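July 29, 2021
Course office, Grurlow Evening School

Small Catering, Session 4: Costing a Plated Menu

Bring your price sheets from last session. We are using the Indgate supplier list again, the one with the corrected butter price. If your copy still has butter sold by the pound, throw it out and pick up a new one at the desk.

Portion cost

The portion cost is what the food on one plate costs you to buy. It leaves out labor, rent, gas and laundry. Take the recipe, price every line, add the lines up and divide by the number of portions the recipe makes in practice. Use the yield from your own kitchen. A soup recipe that says 12 bowls often fills 11 once you have tasted it and left some on the sides of the pot.

Price the small things too. Oil, salt, herbs and the lemon wedge get skipped on most first attempts. You can price them one by one or add a flat line for them, but do it the same way on every recipe or you can't compare two dishes.

Trim and waste

Meat, fish and vegetables are bought at one weight and served at another. Weigh after trimming and divide the price paid by the trimmed weight. If you pay 40 dollars for a box of fennel and a fifth of it goes in the bin, the usable part still cost you 40 dollars. Stalks that go into stock can be credited back, though keep the credit small. Students at the Doolan site last July credited so much to the stock pot that their fish course came out close to free.

Worked case: the Prestetti lunch

The client wants three courses for 40 guests and has set a food budget of 800 dollars. That gives 20 dollars a head. A first pass by the class came to 397 dollars for the main course alone, leaving 403 for the starter, dessert, bread and coffee.

Go through the main course first, as it takes nearly half the money. Look at the portion size before you look at the ingredients. Then check the sides — two is enough at lunch. Change the supplier last, and only if the delivery day still works.

Write each change on its own line with the old cost and the new cost next to it. Don't erase the old figure. We will want to see both when we compare sheets.

Serving ware

Tableware belongs on a separate sheet from food. List what the kitchen owns, what has to be hired and what the client supplies. Hire charges are usually per piece, with breakage billed on return, so the counts on this sheet need checking against the guest list again the day before.
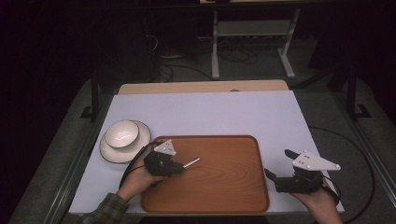 Should breakage go into the portion cost? Keep it out, and carry it as overhead across the whole event, along with linen and transport.

For next session

Finish the Prestetti sheet, all three courses, and bring a second version that comes in under budget by at least 12 dollars. Read the pages on set menus and buffets. Calculators are fine, phones are fine — just show the steps.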